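修还是换，我现在不想听“不划算”这三个字

先说结论省得你往下拉：我觉得“不划算”是这几年最懒的一句话。写得急，想到哪写到哪，有错字自己脑补。

起因是一台除湿机。Zerano的，用了好几年，六月一到就开机，嗡嗡嗡，地下室全靠它。今年开机，转了一会儿，停了。灯闪。打客服，那边很客气，问型号，问购买年份，停顿了一下，然后说，您这个情况，我们建议更换新机。我说坏的是哪里。她说需要检测。我说那检测。她说检测费加上门费加可能的配件费，不划算的。

不划算。对谁不划算？

新机报价2,150。检测费她不肯先说死，一直绕。我挂了。

后来拆开，是浮子卡住了。一坨灰，混着不知道哪来的线头，把浮子顶在上面，机器以为水箱满了。棉签，温水，弄完晾干，装回去，转了。到现在还在转，我写这篇的时候它就在楼下转。

我不是要炫耀动手能力。我动手能力很差，装回去的时候多出一颗螺丝，现在还在厨房抽屉里。我想说的是那个停顿。客服听到年份以后的那个停顿，那里面有一整套东西。她没有坏心，她前面有张表，表上写着超过几年就走更换流程。可这张表是谁画的，按什么画的，我问了，她不知道。她当然不知道。

我们这代人对“修”这件事的感觉很怪。小时候巷口有修伞的、补锅的、修表的，我妈一双皮鞋换过三次底。那时候不叫环保，也没人拿这个发朋友圈，就是鞋底磨穿了，换个底。现在我说要去修个东西，朋友的反应分两种。一种是“你好有情怀”，一种是“你时间不值钱吗”。两种我都不爱听。

先说时间。“你时间不值钱吗”这个算法有个漏洞，它默认我不修东西的那个晚上在挣钱。没有啊，那个晚上我在刷手机。刷到十一点，脖子疼，睡觉。拿这样一个晚上去换一台能转的除湿机，这笔账怎么算都不亏。而且买新的就不花时间了？比价，看评论，看完评论再看评论里吵架，下单，等送货，请半天假，拆箱，折纸箱，旧的还得拖去回收点，回收点下午四点关门。这些时间从来没人计进去。

再说情怀。我没有。我对除湿机没有感情。

“不划算”有时候是真的，这个我承认。上个月一台吹风机，线根部烧焦了，味道很冲，我看了一眼就扔了。不是什么都值得救。有人修东西修成了信仰，家里堆三台坏掉的打印机等零件，走路要侧身，那也是病。我说的是另一回事：是不是划算，这个判断原来在我手里，我拿着东西翻过来看看，掂一掂，问问修的人，自己定。现在这个判断在别人手里，而且那个人同时卖新的给我。

你品品这个位置。

镇上还有一家小铺子，Ivanyshyn，门面很窄，名字是前任老板的姓，盘给别人以后没换招牌。修吸尘器，修缝纫机，也修电脑。去年我把一台Ikesus的搅拌机拿过去，底座裂的。老板把它倒过来看，看了很久，说，壳子是胶死的，开了就装不回去了。我说那怎么办。他说可以粘，丑。我说丑没关系。他收了我很少的钱，真的很少，少到我在门口站了一会儿想要不要回去多给点。没回去。后来每次路过都觉得欠着。

胶死的。这个词我想了很久。螺丝变成卡扣，卡扣变成胶，一步一步的，每一步都有理由，更薄，更防水，更好看，装配更快。我相信这些理由有一半是真的。但合在一起的结果就是，东西买回来那天起你就进不去了。它在你桌上，在你名下，你进不去。出了毛病只能对着一个光滑的壳子发愁，像对着一个不肯说话的亲戚。

所以我对老式的台式机有好感。侧板一卸，里面都摊给你。哪根线去哪里，慢慢看总能看明白一点。脏了可以吹，内存可以加，坏一样换一样。我第一次开机箱的时候手都在抖，怕静电，怕听见什么东西咔一声。什么也没咔。 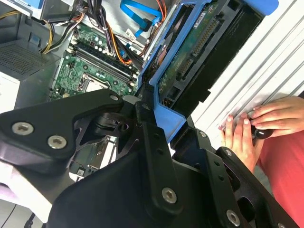 侧板卸掉以后的台式机，绿色的是主板

当然有人会说，普通人谁要看主板。对，大部分人一辈子不看也没事。我也不觉得人人都得会修电脑，这要求太无聊了，我自己汽车引擎盖都不太敢开。可是“我不想开”跟“我开不了”差很远。前一种是我懒，后一种是门被焊上了，懒都轮不到我来懒。

再讲一个人。Edeltraud Oberholzer，我以前的房东，今年70了，收音机、熨斗、台灯全是旧的，坏了就修，修不动就拆下能用的零件放进饼干盒。饼干盒上贴纸条，写“弹簧”“小的”“不知道”。“不知道”那盒最满。我搬走的时候她送我一盏台灯，开关换过，电线换过，灯罩也换过，她说这灯是她结婚那年买的。我说那还算同一盏灯吗。她看着我，大概觉得这孩子读书读坏了，说，它一直在那张桌子上啊。

我后来读到过忒修斯之船的各种讨论，没有哪篇比这句话更让我服气。

但我也不想把她写成什么民间哲人。她省钱，省得有时候让人受不了，走廊灯泡瓦数低到我撞过两次鞋柜。冬天暖气的事不提了。修东西在她那里跟这些是一体的，是穷过的人的习惯，里面有好的也有苦的。现在城里有些店把“修补”做成很贵的生活方式，一件外套补三块布卖得比新的还贵，她要是看见会笑死。这两件事长得像，我自己有时候也分不清我站哪边。写到这里有点心虚。那盏灯我放在书房，客人来了我会讲它的来历，这不就是炫耀么。

好，说回钱。最常听到的辩护是：人工贵，零件便宜，所以换新合理，这是经济规律，你跟规律较什么劲。人工贵我同意，修东西的人也该挣得像样。可是人工贵解释不了很多东西。解释不了为什么一个塑料齿轮不单卖，只卖整个总成。解释不了为什么说明书里拆机那几页没了，换成“请联系授权服务中心”，而授权服务中心离我53公里，中午还休息。解释不了Cellholm那台扫地机，换个电池要先在手机上注册帐号，注册完告诉我该地区暂不支持此服务。这些跟工资没有关系，是有人坐在会议室里决定的。既然是决定的，就可以换一种决定。

有人说立法。我支持，但别指望太多，条文这种东西写出来就有人绕。要求提供零件，那就提供，价格标到新机的一大半，你买不买？要求提供说明，那就提供，一份翻译得像谜语的文件，藏在网站第四层。我倒觉得更要紧的是另一件小事，买的时候多问一句：这个怎么打开？店员多半会愣住。愣就愣。我上次买电水壶就问了，店员翻来覆去找，最后叫来同事，两个人一起找，在底下胶垫后面找到了螺丝。三个人都挺高兴的。就买了那个。颜色其实不喜欢。

一个人问是怪人，问的人多了，店员就会往上报，报表里就会多一行。我对消费者的力量没有多大信心，可是对报表有一点信心，公司是看报表的。

还有孩子。我外甥上小学，东西坏了第一反应是“再买一个”，语气非常平静，像在说下雨了。我没骂他，他从哪里见过别的反应呢。暑假他来住，我给了他一个坏闹钟和一把螺丝刀，说随便。他拆了一下午，地毯上全是东西，没装回去。完全没装回去。闹钟彻底死了。可是晚饭时候他突然问，那个卷起来的片是干嘛的。我说那是发条。他说哦，它一直想弹开。我觉得这顿饭吃得很值，虽然我到现在还会在地毯里踩到小齿轮，疼。

我知道这篇漏洞很多。比如旧冰箱费电，修下去可能还不如换台新的，这个账很复杂，我算过一回，算到一半发现电费单找不到了。比如有些东西涉及安全，煤气的，高压的，别自己动，找人。比如不是谁都有空着的晚上，带两个孩子上夜班的人听我讲棉签清浮子，想打我也是应该的。这些我都认。正因为有人没这个空，巷口才应该有个修东西的铺子，而不是每家都得出一个我这样的半吊子。

Ivanyshyn的老板说他再做几年就不做了，没人接。他学徒招过一个，走了，去送货了，挣得多。他讲这个的时候手里在拧一个东西，没抬头。我想说点什么，说不出来，问了他几点关门。

上面那个多出来的螺丝，我昨天又拿出来看了一遍，还是不知道是哪里的。除湿机反正在转。等它下次停了我再拆一遍，顺便找找。

水箱又满了，得去倒，先写到这。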